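Before you begin, please have the book finished. I mean it! This guide is about writing a short review of a book on technology and management, for a company reading circle or your own blog. I wrote my first one for our circle at Branberg, and it took me a whole evening in December.

## 1. Mark while you read

Use a pencil and put only one kind of mark. When I read the Nereo book, I marked every place where the author changed his mind. It had 156 pages and I stopped at 142 to write down my first opinion — later I was glad to have it.
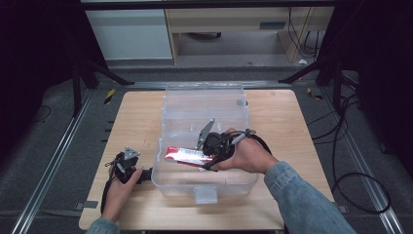 *A red-and-white packet inside the clear plastic box.*

## 2. Say how you know the subject

If you worked with the author, or in the same field, write it in the first paragraph. Zuzana Trnka always does this in one sentence, and I copied it from her.

## 3. Find the decision

Every project book has a decision on which the rest depends. In the Nereo book it was to build the device in their own workshop. Describe:

- who decided
- what it cost
- what the author thinks of it now 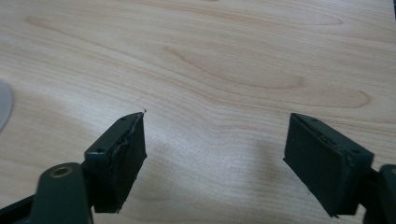 Keep this part shorter than you want. Readers can find the details in the book, and your opinion of the decision is more useful to them than the dates.

## 4. Leave it for 24 hours

Then read it aloud and take out 2 sentences. I usually remove the first one, where I was only warming up. Check the spelling of names again, also the accents, and send it.

Rozália Hrnčiar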